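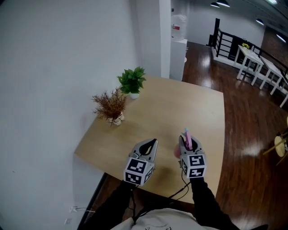 Mercy Koech asked at the November review why the right-hand gripper had been out of use more often than the left when both were built to the same drawing, and whether the money set aside for spares would cover it. Most of this report answers her. The rest brings the Grundstead maintenance grant up to date as of January 24, 2025.

Condition of the pair

Both hand-held grippers are in service. The left has had no repair beyond new finger pads. The right was down twice in the period, both times with the same fault: the signal dropped out when the operator turned the wrist outward. We changed the finger motor the first time, which was the wrong call. The second time Kiprono Swai put a meter on the cable and flexed it by hand, and found a broken conductor just behind the plug. The motor we took out tested fine and is back on the shelf as a spare.

The cable was being bent sharply where it passed over the table edge. We have fitted a longer one and put a clamp on the grip so that a pull no longer reaches the plug. Operators have been told to leave slack before they start and to stop if the cable catches. There has been no dropout since the clamp went on, over 211 recorded sessions.

Marker cubes

Each gripper carries a marker cube at its base, and the tracking depends on the cube staying exactly where it was when we calibrated. In November the position error on the left gripper had crept up to nearly 6 millimeters, too much for the small-object tasks. One mounting screw had backed out. We replaced the screws on both grippers, used thread lock, and drew a paint line across each head so that movement shows at a glance. After recalibration the error on both sides was under 2 millimeters and it has stayed there.

The printed faces also wear. Fingerprints are wiped off with a dry cloth. Alcohol lifted the black on one face and we had to reprint it, so alcohol is now kept for the finger pads only. Mfinanga supplied the replacement faces on a matte stock, and these give fewer lost readings under the ceiling lights than the glossy ones did.

Routine now in use

Before each day's work the operator checks the paint lines, opens and closes each gripper 20 times with the reading on screen, and looks along the full length of the cable. Anything odd goes in the log before the gripper is used. Finger pads are changed when the edge starts to lift. We tried changing them on a fixed schedule and threw away a good many that had plenty of wear left.

Calibration is repeated after any screw is touched, even for a pad change. This was skipped once in December and a morning of recordings had to be discarded.

Spending

Cables, clamps and screws came in under the amount approved. Pads ran over, mainly from the fixed schedule described above. The Vonard order for a second set of finger motors has been put on hold now that the old motor has proved sound, and we ask that this amount be moved to cables and one complete spare grip body. We do not need an increase in the total.

Still open

The Jernon calibration plate has a small chip at one corner. It does not affect the readings, but the supplier wants it back for inspection and we have no second plate to use while it is away. Kiprono is asking about a loan. The written repair procedure for the grip is in draft and lacks the section on reseating the finger drive. It will go to Mercy with the next report.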